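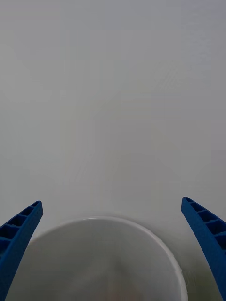
By M. Hrubý

Hustora will finally let people use the Bornard wireless mouse without signing in to anything. The change comes with firmware 2.1 and a new version of the company's desktop software, Hirby, both released on 2024-04-10. Owners can now adjust tracking speed, remap the side buttons and turn off the lights without first confirming an email address, a date of birth and a favorite game genre.

If you missed the first part of this story, the Bornard went on sale in January for $87 and got decent notices from people who review mice for a living. It has a good sensor, a shape that suits medium and large hands, and a scroll wheel that can be pressed without also scrolling, a feature that some far more expensive mice are still working toward. The complaints started when buyers opened the box and found a card asking them to install Hirby before first use.

Hirby wanted an account. It also wanted to start with Windows, to show a news feed, and to ask every so often whether the user was enjoying the mouse. Without the account, the Bornard worked at a single tracking speed of 300 DPI, which will be familiar to anyone who has tried to push a shopping cart with a locked wheel. The lighting, meanwhile, cycled through every color it knew, and could only be switched off from inside the software.

A petition on the company's own support forum collected 1,221 signatures before the thread was moved to a section called Fun and Off-Topic. It kept collecting them there. In March the company posted a short note saying it had "heard the passion of the community," and went quiet again for several weeks.

The new release does most of what the petition asked for. Hirby now opens to the settings page. There is a button marked "Continue as guest," in a fairly small gray font, under a much larger button that still offers to create an account. Guests get everything except cloud profiles and the achievement badges, including the one for reaching your first million clicks. Settings are written to the mouse's onboard memory, so the software can be removed once things are the way you like them, and the Bornard will remember its instructions on another computer.

Onboard memory was on the box from the start, incidentally. According to the release notes, it was "present but resting" in earlier firmware.

The rest of the update is less dramatic. Battery reporting has been fixed, so the mouse should no longer claim a full charge right up to the moment it dies in the middle of a match. The lift-off distance can be set to low or medium. Double clicks that were meant to be single clicks have been reduced on the left button, and the notes say the right button is being looked into. The polling rate menu has lost its highest option, which the company says was selected by a lot of users and supported by none of the mice.

Installing the update takes a little patience. The Bornard has to be plugged in with its own cable, and the wireless receiver has to be in a different port on the same computer. Hirby then updates the two one after the other and restarts itself between them. During this time the mouse does not move the pointer, and the dialog that appears halfway through has to be confirmed with a click. Several forum users report that the Tab and Enter keys will get you past it - others kept a second mouse handy, in one case from a competitor, and posted a screenshot of the confirmation with visible satisfaction.

Anyone who already made an account can delete it from the new privacy page. The request is handled within 30 days, and you will get an email asking whether you are sure, followed by one saying you will be missed. Saved profiles should be copied to the mouse first, as they go away with the account.

Mac users get the new firmware but not the new Hirby, at least for now. They can update through a browser page, which doesn't need an account either, although it does offer a newsletter. Linux users are thanked in the release notes for their interest.

The price has not changed, and neither has the packaging. Boxes already in stores will still contain the card telling buyers to register before first use, and the mouse inside will still have the old firmware, so the first few minutes may be spent at 300 DPI under a full rainbow. The company says new stock will ship with the update installed and the card reworded to say "we recommend."

The firmware and the Windows version of Hirby are free downloads from the Hustora support page. The site may ask you to sign in. Closing the pop-up works.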